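We use cookies to remember your reading preferences. Accept | Manage settings

4.2 What the wrist view contributes

It is common to claim that more demonstrations make a better policy. We doubt that this holds for the wrist view as it is usually gathered. Our Garkbridge set has 300 demonstrations, recorded by two operators, and we went through 200 of them by hand before any training was done.

The trouble is easy to state. Between grasps, operators let the arm drift, and the wrist camera records whatever lies under the bench. Figure 3 is typical of these stretches: a keyboard on the table, cables, the wheeled base of an office chair, a good deal of floor. The recorded action is small and the picture is full of detail that has no bearing on the task. A learner may still find a use for it – the position of a chair, say, is a fair clue to which operator is working, and our two operators move quite differently.

We removed such stretches and trained again. Success on the Zalleden sorting task rose by 11 points. We would not lean on that number. It comes from 20 trials per policy, on one bench, and the gain shrank when the chair was moved. Earlier work with the Rokeck arm reports no harm from idle footage, but there the bench was screened off on all sides, so the comparison tells us little.

Whether trimming should be left to the operator or done afterwards remains open.

Comments (2)

Henok Beyene: 20 trials is thin. Did you try masking the lower part of the wrist image?

Farzana Ghumman: We cut idle stretches too and saw no gain at all. I'd like to see the per-operator split.

Related items
Zaidi: a small benchmark for bench-top sorting
Operator habits in recorded demonstrations
Do wrist cameras help? 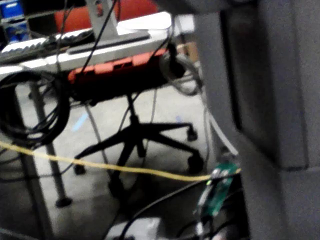 Figure 3. Wrist camera view towards the floor beneath the bench.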